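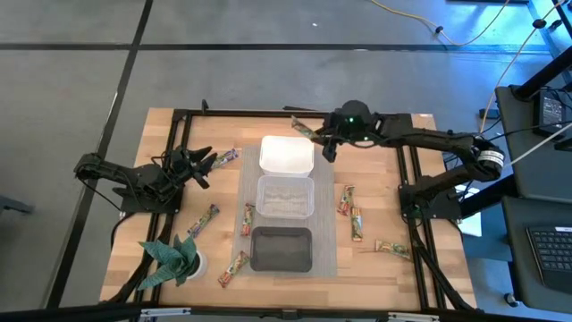
Figure 4. Sorting task on the two-arm station, right arm over the far container.

4. Recording a demonstration

Before you start, the station must be powered on and both arms homed (see section 3). The Trornport software saves one file per demonstration.

4.1 Lay out the table

1. Place the mat lengthwise between the two arms.
2. Set the three containers on the mat in a single column: white at the far end, clear in the middle, black tray nearest the front rail.
3. Scatter the snack bars on both sides of the mat. Change their positions and angles before every demonstration.
4. Leave the plant where it is. It stays in all recordings for this task.

Note: A bar that touches the base of an arm is out of reach. Move it toward the mat.

4.2 Record

1. Open the Flunis panel and choose task 213.
2. Take hold of both hand controllers and match them to the arms. The panel shows "Linked" when they agree.
3. Press the left pedal to begin.
4. Pick up one bar at a time. Bring it over the container, stop, then open the gripper.
5. Keep the idle arm still with its gripper open.
6. Press the right pedal to save, or hold it down to discard.

Caution: Do not reach over the rails while the arms are linked. To fix the layout, unlink first — the arms will hold position.

Caution: Check that the arm cables hang free of the joints before each session.

If a bar drops outside a container, pick it up again with the arm and go on. Recordings with one recovery are kept. If error 737 appears, unlink and repeat step 2.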